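# About Plernarix

Plernarix writes and maintains extension components for block-based app builders.

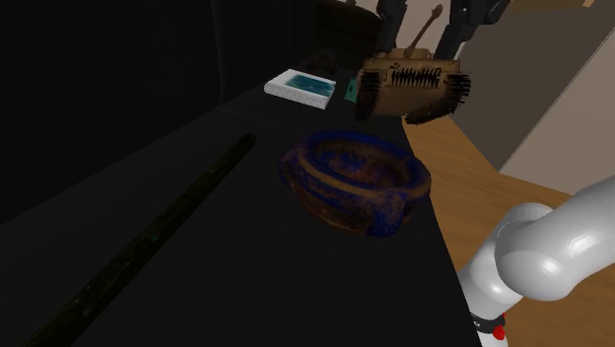
*Rendered interior: black tabletop with a ring-shaped bowl, light wooden floor beyond.*

We started in Clemside with 3 developers and a single file storage extension. The catalog now holds 67 components, covering local databases, background tasks, list handling and web requests. A second office in Baltness handles testing and support.

## How we work

Each component ships with typed blocks, a change log and a sample project. Blocking calls are kept off the main thread — results come back through an event or a callback block, and the reference page states which.

Releases are tested on 12 devices. A released version gets fixes for 5 years. Blocks marked as deprecated still load in old projects but are hidden from the drawer.

## Pangilinan

Pangilinan is our build tool. It packs source, icons and block definitions into one extension file and reports name conflicts before upload. The next major version is planned for September.

Page last updated: 30/04/2023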